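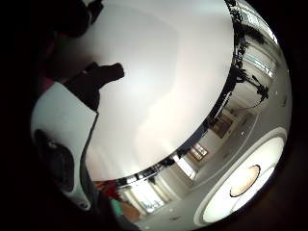
**Zonditz Practice Kit: Information for Young Readers (ages 8 to 12)**
Published by Draditex Learning Programs, July 2020

A robot does not know how to tidy a table. It has never picked up a sock or put a toy away. Before it can do a job like that, it needs to see the job done many times. The Zonditz Practice Kit is used by people to collect those lessons. Schools and libraries may borrow it from Draditex for a full term.

## What is a lesson?

When you learned to tie your shoes, someone probably showed you first. You watched their fingers and tried to copy them. A robot can learn in a similar way, but it needs the movements written down as numbers. The kit records where a hand is and how it moves. A computer program then studies the recordings and looks for what they have in common.

One lesson is usually very short, such as lifting a toy and placing it in a box. A robot may need 3000 of these short lessons before it becomes good at one job.

## What does the glove do?

The person giving the lesson wears a black glove with sensors. On top sits a white cube printed with black and white squares. The squares work a little like the stripes on a grocery package: a camera can find them quickly and recognize the pattern. As the cube tilts or travels, its squares look different to the camera, and the computer can work out which way the hand has turned.

Soft toys make good practice objects. A bunch of radishes has leaves that flop, and a sandwich roll is long and has to be held differently. Both can be set out on the table beside a fabric box. 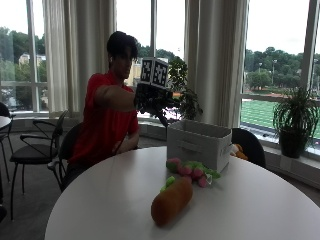
## Why is there more than one camera?

A camera beside the table sees the person, the glove and the table together. It cannot always see between the fingers, however, and the side of a box can hide a toy. For this reason the kit also has a camera on a hand-held gripper. A gripper is a tool for picking things up.

The gripper camera has a very wide lens. Its picture is round, and straight walls look bent, much as they do in the back of a spoon. When the gripper turns sideways, the whole room seems to turn with it. Chairs, a ceiling light and a person's curly hair can all fit into one view.
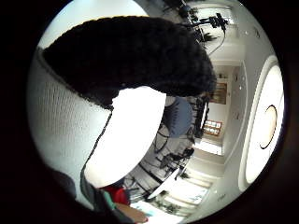
## Can my class use the kit?

Yes. Each kit is suitable for small groups, and an adult must be present at all times. A session lasts 75 minutes, including time to put on the glove and check the cameras. The guide contains 11 activities, beginning with a single toy and a single box.

Please ask permission before recording another person. Anyone may choose not to be filmed.

## Words to know

- **Sensor:** a part that notices something, such as movement or light.
- **Marker:** a printed pattern that a camera can find.
- **Gripper:** a tool or robot part that holds objects.

Teachers may send booking requests to Fionnuala Hennessy, Schools Coordinator, at the Draditex office in Moriarty.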